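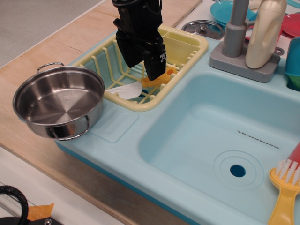
Leave the cell alone between checks

Most of the trouble I have had with our sink cell was put there by people trying to improve it, and I was one of those people. I now think a small manipulation cell should be set up once, written down, and touched only on a schedule. Several colleagues disagree, so I will try to make the case properly.

The cell is a gripper arm over a toy kitchen sink on a wooden tabletop. We call it Mistura. The task is moving things between the dish rack, the basin and the ledge where the pot stands. The toy sink cost very little and the arm cost a great deal, and for a long time our maintenance followed the money. The arm had a log and a service plan. The sink had nothing. It got nudged when someone leaned over to reach the faucet, and it got nudged back by eye.

In my experience the arm is seldom the problem. The rack is. It is a light plastic basket that sits in the left basin, and it can shift by the width of a finger without looking wrong. When the gripper comes down between the side walls to pick something off the bars, a finger's width is the whole margin. We spent most of an April recalibrating the arm against a rack that had moved. Each calibration was good until the rack moved again.

Valentin Hämmerli, who built our first version of the cell, still holds that this is a software matter. His view is that a controller worth having should cope with a rack that has slid, and that fixing things in place only hides weakness. I agree with him about the controller. I don't agree that the way to test it is to let the furniture wander. If you want the rack in different positions, choose the positions and record them. An accidental change teaches you very little, and you usually find out about it a week late.

The same goes for the marker sticker near the fingertip. It is a small black-and-white sticker and people treat it like a price tag. They press a lifted corner down with a thumb and carry on. A sticker that has been pressed back down may not be where it was, and every measurement taken from it is then off by an amount you don't know. Our rule now is that a lifted sticker stops work. You take it off, clean the finger, put on a new one against the jig and run the check. The job takes 14 minutes. I have heard it called excessive by people who later lost a full afternoon.

Cables are the other thing. They leave the gripper at the top, by the bracket, and they need enough slack for the wrist to turn but not so much that a loop can catch on the faucet. Tsegereda Fikre set ours and marked the right length with tape on the arm side of the bracket. Before that, each shift had its own opinion. Since the tape went on we have logged 1,081 cycles without changing a connector. I can't prove the tape did it. I would still not take it off.

What we do is dull. The sink unit is outlined on the tabletop in pencil. Every 800 cycles, or after anything heavy has been lifted over the table, one person goes through a sheet with 13 lines on it: unit against the outline, rack against the basin wall, sticker, finger screws, cable slack, and so on. Any line that fails is corrected and the check pose is run again. Between checks, nothing is adjusted. If something looks off, it goes in the notebook and the cell is stopped or it isn't.

That last part is where I lose people. A technician who sees a crooked rack wants to straighten it, and it feels foolish to write it down first. But a straightened rack leaves no record, and the runs before and after it end up in the same folder as if they were alike. The two lines in the notebook are worth more than the straight rack.

There is a fair objection, and it came from the group at Gasser when they visited. Their cell changes task every few days and a pencil outline would be out of date before it was useful. For them a quick check before every session makes more sense – I would probably do the same in their place. My argument is for cells like ours that do one job for months.

I would also like to see the sink treated as a part, with a number and a spare on the shelf. We have a second unit now, and a spare rack to go with it. The spare rack's fit in the basin still needs to be measured before anyone swaps it in.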